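Menu Home Talks Workshops Archive Contact

We use cookies to remember your settings. Accept Decline

Speaker notes: Can a machine put the snacks away yet?
Kiran Shukla, Trumton evening talks, October 15, 2021

Start without the title slide. Ask who unpacked groceries this week. Wait for hands. Ask who would pay for a machine to do it. Fewer hands, usually.

Then both pictures, and leave them up while people look. 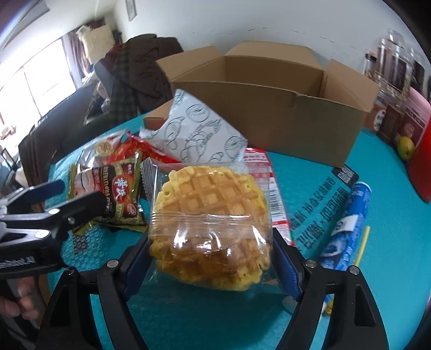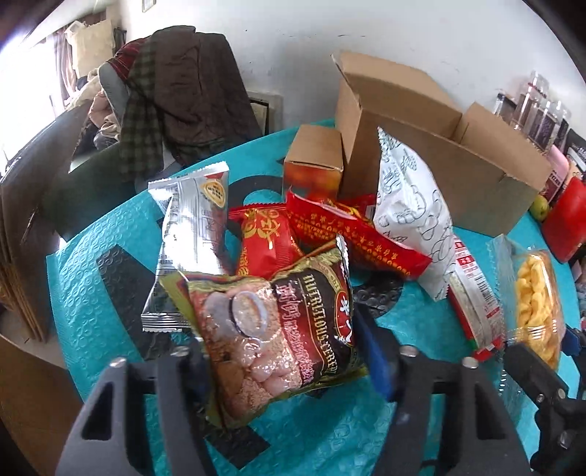

Slides 2 and 3. Packaged snacks on a turquoise table, one item in the gripper each time: a wrapped waffle, then a cereal snack bag.

Say what the chore is. Packages on a table, a cardboard box, things have to end up where they belong. A child of six can do it while talking.

Point at the waffle. A clear wrapper is hard for a camera. It shows what is inside it and it throws back light from the window. Software that finds the waffle may still misjudge where the plastic ends. Then point at the cereal bag. Shiny, soft, and the contents shift when you squeeze. Grip lightly and it slides. Grip hard and you have crumbs.

Both jaws have a pad on the inside in slide 2. Pads help more than people expect. Come back to this if someone asks about suction cups.

Now the pile. Bags lean on each other. Pull one and the next one falls over, so the plan made a second ago is out of date. People fix this without noticing. A machine has to look again.

Our own numbers, from the Brokholm bench. Say clearly that this was our setup, our bags, our lighting.
- 800 picks tried in January
- 736 ended with the item in the box
- boxes and tubes did best, thin bags worst
Let them do the math. That is 92 percent. Sounds good. Then ask how they would feel about a helper who missed eight items in every hundred and left them on the floor.

Shop floor comparison. At Bajpai the line handles one size of carton, all facing the same way, and the arm there runs a whole shift with few stops. Same kind of arm as ours. The cartons make the difference. Skip the speed chart if we are running late.

My answer to the title: sorted boxes on a belt, yes. Mixed snacks on a kitchen table, partly, with a person close by. Folding the bag afterward, no.

Likely questions
Cost: our bench is not a product, do not give a price.
Jobs: take this one slowly, mention the packers at Wororar who now load the belt and clear jams.
Fruit: we have not tested it enough to say.

Leave 2 minutes for the sign-up sheet. Bring the spare adapter.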